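Home | News | Clubs | Calendar | Contact

Filed under: Student Projects

Robotics club gets its kitchen challenge running

I stopped by the Ultus robotics club after school, and I'm still kind of buzzing about it! The club is working in a simulated kitchen this year, getting ready for the Plostari student contest, and the job on everybody's mind is getting a plate into the dish rack.

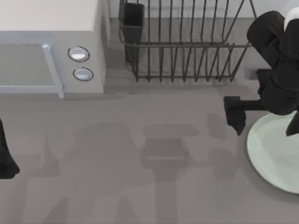

Duygu Eren told me the hard part is the rim of the plate - come in too flat and the fingers just slide over it, come in too steep and they hit the counter. She'd like the contest to give extra points for a gentle grip, and after watching a couple of practice runs I'd vote for that too.

I've been following the club since August, when they were still arguing over which simulator to use (they settled on one called Bratu, mostly for the speed). Back then the arms swung around like they were swatting flies. Now there are 11 students on the project, split between the people who write the motion code and the people who drive the arms by hand to record practice runs. They've saved 1579 of those so far, good and bad, and somebody has to go through and label every last one. I tried labeling a few myself and got two wrong - sorry, team.

The contest rules give each team 60 seconds per try, with the plate starting in a different spot every time. Knocking into the microwave costs you points, and so does dropping the plate. I got to take a turn at the controls and let's just say I would not have made the cut!

Next up the club wants to try the same code against Jullent, the other school in our bracket, in a friendly practice match over the network. If you're a student and want in, the club is still taking new members, and you don't need to know any programming to start with the driving side.

Posted Dec 17, 2018

Previous | Next | Back to News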